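Handball notebook – ball grip and resin, entry 2

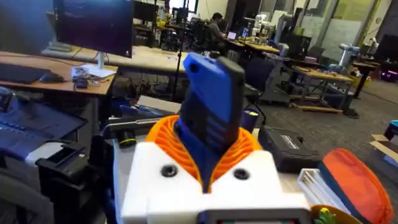
Brisberg, 22 October 2023

Went through the throwing session again with Illia. Same hall, same size 3 balls, Korkus resin on one set and the Lodura water-based one on the other. Each player took 275 throws per resin, split over the morning and afternoon.

Solomiia lost hold of the ball more often with Lodura, mostly on the jump shot from the left back. Fiifi saw no difference. He has big hands and hardly used any resin in May either, so I would not read much into it.

Speeds are in the shared sheet. Rows 600 onwards have the wrong player code – Vsevolod's throws are down as Taras's. Please don't use them until I have fixed it.

Floor cleaning: Korkus took two passes with the machine, Lodura came off with one. The hall manager would like that in writing.

To do: weigh the tubs before and after, wipe the balls between players, ask Taras if his shoulder is up to a full set. Goalkeepers want to try the Lodura on outlet passes – fine by me, but as a separate run.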